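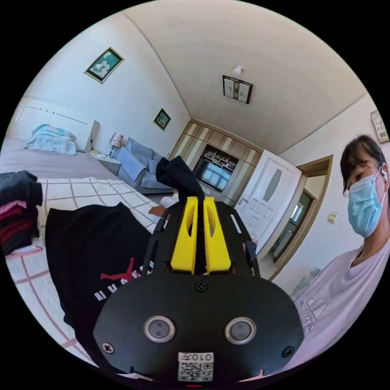 *Photo: Ginevra Sartori, September*

# Brultdale 1506 fruit press

I've been selling the Brultdale since 2000, and I still get a little silly about it every fall when the first windfalls come in. It's a basket press, the old-fashioned kind with a big screw up the middle and a ratchet handle on top, and it makes juice out of apples, pears, grapes, quinces (if you have the patience) and one time, for a customer who wouldn't be talked out of it, rhubarb. The rhubarb was pretty good!

The 1506 is the middle size. There's a smaller one for people with one tree and a huge one for people with a field, but this is what I have at home and it's what I end up pointing most folks toward. If you have a few backyard trees and some friends who show up when there's food, it's the right press.

## What you get

- The press itself: cast iron base, steel screw, beech basket in two halves with pins
- Ratchet handle with a removable grip
- Pressing plate and a set of beech blocks
- One Russo pressing bag, medium weave
- Wrench for the legs
- A printed booklet, which I wrote, so blame me for the jokes

Shipping weight is 80 pounds. It comes in one crate, and the crate is worth keeping for winter storage if you've got the room. The driver will bring it to your door but not up your stairs, so have somebody around to help.

## How it is to use

You chop or mill your fruit first. Please don't skip this! Every season I hear from somebody who loaded whole apples, leaned on the handle until they were purple in the face, and got a cup of juice. The screw is strong but a whole apple just sits there and squashes a bit. You want a mash that looks like chunky salsa.

Line the basket with the bag, fill it most of the way, fold the bag over, put the plate on, stack the blocks, and start turning. Go slow. The first juice runs out by itself before you've put any real weight on it, and that's my favorite part, I always stick a glass under there. Then turn until it gets stiff, walk away, have a coffee, come back and turn some more. Three or four rounds of that gets you a dry cake of pulp you can lift out in one piece.

My chickens get the cake. Benedetta Villa, who runs the orchard up at Lollivthorpe and buys more pressing bags from me than anybody, puts hers on the compost and swears the squash come up twice the size. I've seen the squash. I'm thinking about it.

The ratchet clicks in both directions, and there's a little flip pin that switches it over. On a brand new press that pin is tight. A drop of food-grade oil and some wiggling will free it up, and by the end of your first day you won't notice it.

## Bolt it down

The legs have holes in them for a reason, and I'll be blunt: an unbolted press walks. It'll creep across the patio while you're cranking, and if you really put your back into it the whole thing wants to spin. I have mine on a square of thick decking boards that I stand on while I work. Other people screw theirs to an old pallet, or straight onto the floor of the barn if they've got a barn. Any of those is fine.

The spout sits low, so whatever you mount it on, leave enough height for a bucket. I built my first stand too short and had to press into a roasting pan for a whole weekend — don't do that.

## Do you need a mill too?

If you're doing more than a bucket or two of apples, yes, I think so. The Sadis hand mill is the one I stock. It has stainless teeth and a hopper that holds a decent armload, and it sits right across the top of the Brultdale basket so the mash drops in where you want it. It's sold separately because plenty of people already have a mill, and the grape people mostly want a crusher instead.

You can get by without one for a year. Freeze the apples overnight, let them thaw, and they go soft enough to break up with a clean fence post in a bucket. The juice comes out darker and sweeter that way. I know one family that does it on purpose now, mill or no mill.

## Cleaning and putting it away

Hose everything down the same day. Apple sugar dries like glue, and the slats of the basket are a pain to scrub once it sets. I use warm water and a stiff brush, no soap on the wood. Stand the basket halves on end somewhere airy and let them dry all the way through before they go in the shed. A garage with a door that never quite shuts is perfect.

The screw wants a wipe of food-grade grease at the start of the season and another before you store it. Don't grease it in the middle of a pressing day or you'll be fishing it out of your juice.

Bags go in the washing machine on their own, with no fabric softener. They last me several seasons. When the stitching at the bottom starts to go, turn it into a jelly bag and buy a new one.

The paint on the base will chip sooner or later where the pins knock against it. Touch-up paint is in the spares list, in the green, and it should go on dry metal and be left alone for a couple of days. Keep it off the inside of the tray, which has its own food-safe coating. If that coating ever gets a chip in it, write to me before you press again and I'll send you the right stuff.

## Spares

I keep parts for this press all year, including for the older ones with the square-headed pins. Right now there are basket halves, pins in both shapes, pressing plates, blocks, handles, ratchet pawls and springs, legs, bags in medium and fine weave, and touch-up paint. If you're not sure which version you've got, look at the underside of the base, where the casting mark is. A round mark takes round pins, and a square mark takes square ones.

The pawl spring is the one small part I'd buy ahead. It costs next to nothing, it's tiny, and it will jump into tall grass the moment you take the cover off.

## Questions I get a lot

**Can I press grapes in it?** Sure. Take the stems off first and crush lightly. Use the fine weave bag if the seeds bother you.

**Will it do soft berries?** It will, but use the fine bag and barely any pressure, and mix in some chopped apple to give the juice a way out. Plain raspberries turn to paste.

**Can I leave it outside?** For the weekend, under a tarp, fine. All winter, no. I've restored a few that were left out and the baskets were past saving every time.

**Can kids turn the handle?** Mine always did, and they fought over it. Keep fingers away from the plate and the blocks and let an adult do the last stiff turns.

## Ordering

The Brultdale goes quick once September starts, and the crates come in batches, so if the button says "waiting list," go ahead and put your name down. I don't take any money until yours is here and I've opened the crate and checked the screw runs true. If you'd like to pick it up, come by any time after 2 p.m. and bring something with a flat bed or fold-down seats. I'll help you load it.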